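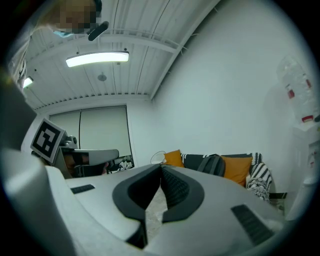 **Ticket 2096 - overhead lights buzzing, Grillham unit**
Status: open
Priority: medium (was low)
Site: Grillham, main room

**Reported**
Buzz from the ceiling lights, worse in the morning. Both come on fine, plenty bright. Noise is the complaint. People getting headaches by lunch.

**Log**

8:10 - On site. Buzz is there, steady hum, drops a bit after 20 min. Not the door fan, switched that off to check.

8:35 - Swapped tubes on the fixture nearest the door. New ones from the Gostau box. No change. Old tubes look ok, kept them.

9:05 - Breaker off, cover down. Ballast is a Shenoy, old magnetic type, label half gone. Mounting screw loose, tightend it. Power back on. Quieter but still there.

9:20 - Thought it was the ceiling panels rattling along with it. Pressed up on the panel w/ a broom handle, hum changes pitch. So part of it is the panel. Stuck foam tape between fixture body and panel, two strips.

9:40 - Better. Can talk under it now. Second fixture not opened yet, ran out of time, room needed back.

**Parts**
- electronic ballast x2, Grostondale stores, bin 29
- foam tape, have plenty
- do NOT order from old list, item 596 is the wrong voltage

**Next**
- replace both ballasts same visit, need the room clear for an hour
- bring the tall ladder, short one doesnt reach
- check if the other rooms have the same Shenoy units

**Update, afternoon**
Stores says one ballast in stock, other one coming from Gostau in January. Asked them to hold the first. Leaving ticket open, old tubes are on the shelf by the panel.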